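August, late, kitchen

Lost again. I am writing this with a bag of frozen corn on my left knee and the right one waiting its turn, because we own one bag of corn.

For the record, since the league site will not bother with it: Gimton 3, us 8. No, other way around. Gimton 8, us 3. I have now written it the way I wanted it and the way it was, and I'll leave both in. Summer league hockey is played in a rink where the air conditioning and the ice plant are clearly not on speaking terms, so by the third period there is fog up to the knees and the puck comes out of it like something from a swamp movie. All eight of theirs came out of it. I saw perhaps five.

I should say I am not the goalie. I'm the left defenseman, which on our team means I'm the person the goalie looks at afterward.

The first period was fine. I want that noted. We were up 2-1 at one point and Riaan scored both, one of them a real goal, with a wrist shot and everything, and the other off the back of his own pants while he was arguing with the referee. He claims he meant the second one more. Riaan Oosthuizen came to hockey from field hockey at the age of thirty-four and still looks faintly insulted every time someone checks him, although checking is banned in our division and has been for years. What we have is "incidental contact," a phrase that covers most of what happened to me in front of the bench.
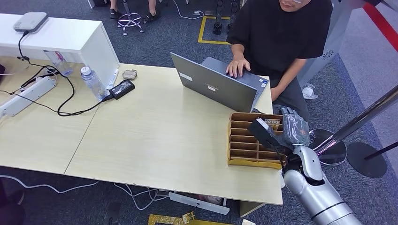

Then the second period, and the change. Amerley had told us in the room to keep shifts short. Forty-five seconds, she said, and she said it twice, the second time looking at me. Amerley Mahama is our captain, and she is right about nearly everything, and it's tiring. So naturally I stayed out for what felt like the length of a feature film. I had the puck at the blue line, I had a lane, I had an idea. I don't get many. I put my head down to take the shot, and when I put it up again there were two Gimton forwards going the other way and I was chasing them with the turning circle of a bus.

That was 2-2. The next one went in off my skate. The one after that went in off my other skate. There was a stretch where I could have been given a Gimton jersey and nobody in the building would have blinked, and their bench did offer, very politely.

Amerley said nothing when I came off. She slid down the bench to make room and handed me the water bottle. I would have preferred shouting.

Our third goal was hers. End to end, fog and all, 7-2 down with the game as dead as it gets, and she went through their whole team as if there was a bus to catch on the far side. She didn't celebrate. She tapped the post with her stick and skated back to center for the faceoff. There's a lesson in it and I was too out of breath to take it down.

Gimton scored their eighth while I was still telling Riaan how good it was.

Handshakes. Their number 100 (they let you wear anything in summer league, the jersey has to be let out at the shoulders to fit the digits) told me "good battle." People only say this to you when it wasn't one.

Standings, for my own misery. Zoltis are on top and will stay there, being a team of former college players who call themselves washed up and then skate backward faster than I skate forward. Sterkovum are second. Gimton are third after this. We're second from the bottom, above Dankwa, who have had to forfeit twice for lack of a goalie and are still only a point behind us. If they ever find a goalie we're in trouble. There was talk in the parking lot of lending them ours, and he was the one who brought it up. 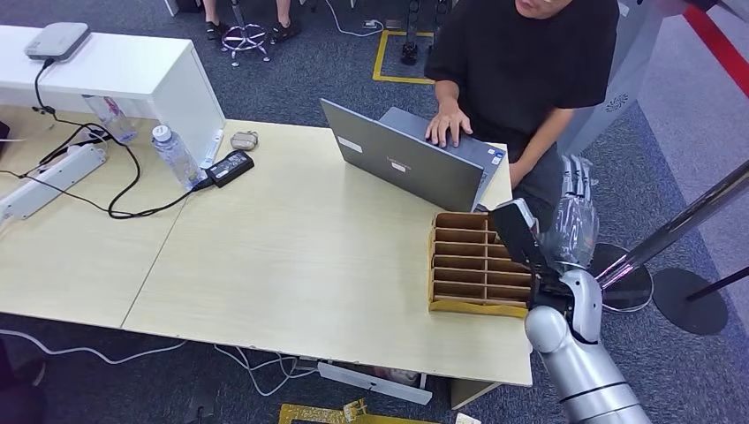
The parking lot is where most of our season takes place, now that I think of it. We stood out there till past eleven with the trunks open, airing the gear, and went over every goal like a panel on television. By the end we had established that the first was unlucky, the third and fourth were unlucky (my skates), the fifth was offside, and the rest would have been stopped in a colder building. Riaan's view is that we tied. Amerley drank a chocolate milk and let us talk.

Then she told us what she wants for the next one. She wants to drop me back and play me on the right side, where I'd be on my forehand along the boards and would, in her words, "have fewer options." I have been thinking about this ever since. I believe it was kind. I went from left to right and from several options to few, and I said sure, sounds good, and then drove home with the windows down because of the gloves.

New gloves are needed, by the way. The palm on the right one has gone through and I've been gripping the stick with what is basically my hand. The pair I like are $128 and I looked at them for a long time on my phone at a red light until the person behind me had an opinion. I could buy the cheaper ones. I could also quit, and I do the math on that every August: ice fees, gas, tape, corn. Then someone posts the schedule for the fall and I've put my name down before I've finished the sum.

Next up is Dankwa. Late slot again, the 10:15, when the ice has been under five other games and has the texture of a driveway. They're looking for a goalie this very minute, I know because their captain texted Riaan to ask if he had a cousin. He does have a cousin. We've asked him to keep it to himself.

Things to do before then:

Sharpen skates. Both, even though I blame them.

Short shifts. Count in my head. Come off at forty-five even if I have an idea, especially then.

Tell Amerley that was a beautiful goal. I had the entire parking lot to say it and talked about my skates.

Switching the corn over now. It's gone soft on the one side, and we'll be eating it with something tomorrow, I suppose.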